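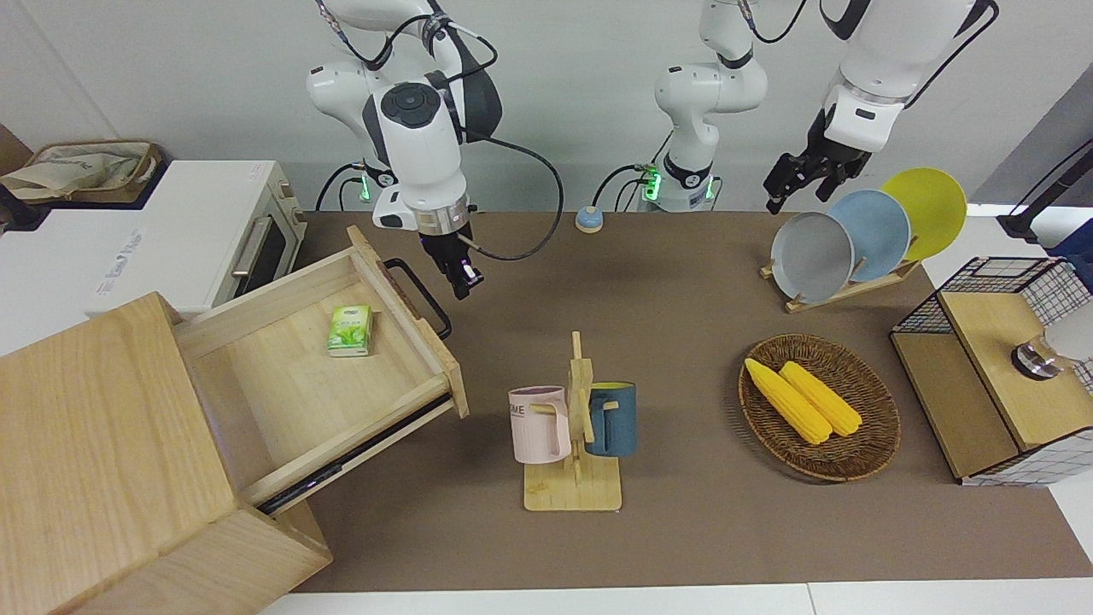

## From the Braddale workshop: the two-armed helper

Those of you who have dropped in on a Thursday will know that Fiona Geddes and Tadeusz Wróbel have been putting together a little kitchen for their two robot arms, and I'm very happy to say it has come a long way since I last wrote! The mug tree is up, the plates have their rack, and the drawer cabinet (which gave Tadeusz no end of bother with its slide rail) now opens all the way out.

The drawer is the job they are working on at the moment. The idea is for one arm to pull the loop handle, fetch whatever is inside – a pack of tissues, for now – and set it down on the mat without bumping the mugs. Fiona wants 100 tries logged before anyone touches the settings again, and she has a notebook for it that she guards quite fiercely. Plates come after that. Tadeusz would like to skip straight to the corn in the basket, and they have agreed to disagree until September.

A few practical notes. The arms run on 24 volts, and the supply lives under the bench, so please mind your feet and your coffee. Leave the black cables as you find them, even if they look untidy, as the slack is there so the elbows can bend. And if you have a spare mug with a good roomy handle, Fiona would love to have it – chips and faded lettering are fine, but no travel mugs, please.

We could also use another pair of hands for sanding. The drawer sides are smooth enough, but the next cabinet is still a stack of boards leaning by the door, and the kettle is always on.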